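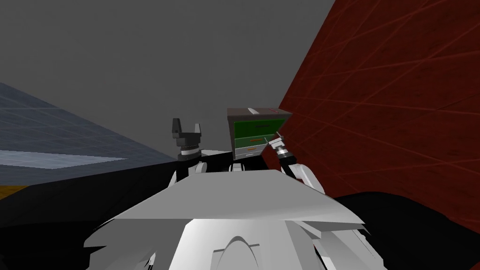

Rédigé par l'équipe documentation Wakbridge – mis à jour en mai – lecture : 12 min

Atlas mural Wakbridge : guide de prise en main
Section 3. Assembler et orienter la carte de l'Afrique

Vous avez déballé les planches et repéré les sachets de repères : place au plus beau moment, celui où le continent prend forme sur le mur ! Comptez une bonne soirée si vous montez la carte à deux, un peu plus en solo (et beaucoup plus si vous vous arrêtez pour lire les noms des fleuves, ce qui nous arrive à chaque fois).

Avant de commencer

La carte se compose de 12 planches, numérotées au dos. La planche 1 porte le détroit de Gibraltar et la côte marocaine, la planche 12 le sud de Madagascar. Choisissez un mur lisse et sec. Il vous faut aussi un niveau, un crayon tendre et un chiffon propre.

Attention : ne posez pas les planches sur un papier peint texturé. L'adhésif Tapsell fourni tient mal sur le relief et peut arracher la couche supérieure au retrait.

Montage

1. Tracez au crayon une ligne horizontale à hauteur des yeux. Elle servira d'équateur.

2. Prenez la planche 6, celle du golfe de Guinée et du bassin du Congo. Alignez le filet rouge imprimé sur votre ligne, puis appuyez du centre vers les bords.

3. Posez la planche 7 à sa droite. Le lac Victoria est à cheval sur les deux planches : quand ses rives se rejoignent sans décalage, vous êtes bien calé.

4. Remontez vers le nord. Le Nil est votre meilleur guide – suivez-le depuis Khartoum jusqu'au delta et vérifiez le raccord à chaque planche.

5. Descendez ensuite vers le sud, en terminant par Le Cap et Madagascar.

6. Passez le chiffon sur tous les joints et laissez reposer une nuit avant de fixer les repères.

Note : un léger jour entre deux planches du Sahara se voit à peine. Sur la côte, en revanche, il saute aux yeux. Gardez votre patience pour les rivages !

Régler l'échelle

La réglette Fenberg se clipse sous la planche 11. Chaque graduation vaut 400 km sur le terrain. Faites-la glisser jusqu'au déclic, puis mesurez un trajet simple, par exemple de Dakar à Bamako, pour vous faire la main. La distance lue est à vol d'oiseau. Par la route, elle sera toujours plus longue.

Placer les repères

Le sachet contient 40 repères magnétiques : les bleus pour les lacs et les fleuves, les bruns pour les sommets, les blancs pour les villes. Commencez par le Kilimandjaro, le mont Kenya et le Toubkal. Les trois sont bien espacés et donnent tout de suite du relief à l'ensemble.

Attention : les repères sont petits. Tenez-les hors de portée des jeunes enfants.

Si un raccord ne tombe pas juste

– Décalage inférieur à l'épaisseur d'un trait : laissez tel quel.
– Décalage plus marqué : décollez la planche par un coin, lentement, et reposez-la. L'adhésif supporte plusieurs essais.
– Planche abîmée : demandez-en une à l'atelier de Privstead en précisant le numéro inscrit au dos.

La section 4 explique comment ajouter le calque des climats, du Sahel jusqu'aux forêts équatoriales. Gardez le niveau à portée de main, il resservira.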